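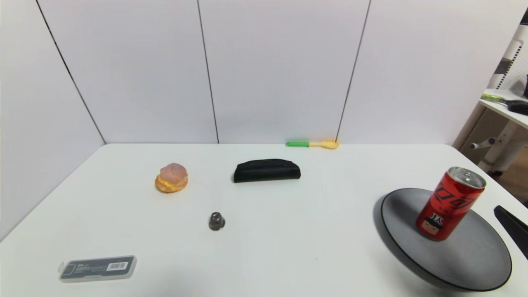 Table tips for anyone teaching an arm to tidy up

I've been writing the planning software for our tabletop arm for a while now, mostly in the evenings, and these are the bits of housekeeping I wish I'd had pinned up by the kettle. (Yaa Dankwa sent in the one about names. Thank you, Yaa!)

Plan the top layer first. A can standing on a plate is two jobs, and my planner used to see one. I now give every object a "resting on" entry, and the plate can't be picked until its list is empty. Red drinks can off, then plate. Simple, but it took me 2 evenings to get right.

Wipe the white table before you calibrate. Crumbs turn up as objects, I promise you. Pastry goes on last for the same reason.

Be gentle with the cream puff. I keep a separate grip limit for food, well below the one for a glasses case, and it lives in the settings file where I can't "improve" it by accident.

Watch out for clear plastic. My depth code sees straight through a clear case and grabs at the table, so I let it look for the black card inside and then pad the outline by 20 mm. Barcode labels help too, if they're facing up.

Give odd things dull names. The little dark grey cone was "bell", "knob" and "chess thing" in three different files, and the planner thought I had three of them. Pick one and stick to it!

Save the layout before you press go. Belten, my logging script, keeps a copy of each start position, and run 156 only made sense once I'd replayed 154 next to it.

More on the back edge of the table in September, when I've sorted out the reach limits.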